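Notes on Keeping a Household Inventory

Thursday, May 7, 2026

Readers of this blog have asked for guidance on recording the contents of a home before a move. The following is the method adopted for my own move from Morutby to Gredby last December.

Each room is given one sheet. Items of low value are entered together under a single heading, such as desk goods or kitchen goods. Anything worth more than £300 receives its own line, with the date of purchase and the serial number where one exists.

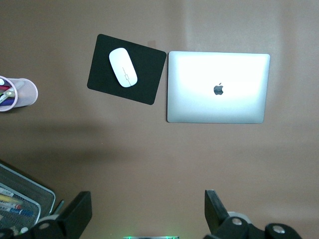

Receipts should be kept in the same order as the sheets. My insurer accepted scanned copies, although it asked to see two originals, both for furniture. The total declared was £3170.

Vitalii Karpenko has written to suggest that a second copy be lodged with a relative. I support this suggestion and have amended my own practice accordingly.
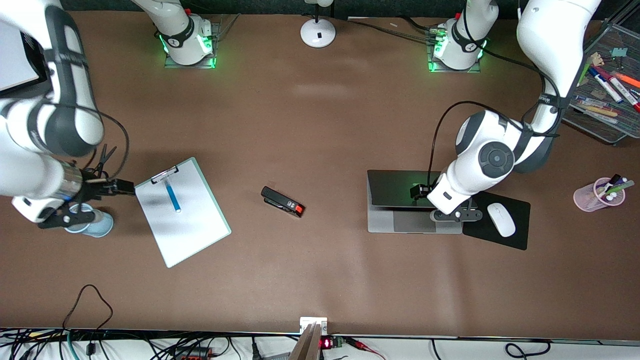 Boxes should carry the sheet number on two sides and on the lid. Labels placed only on the lid cannot be read once boxes are stacked. A further note, on the valuation of books, will be published here when my own shelves have been listed.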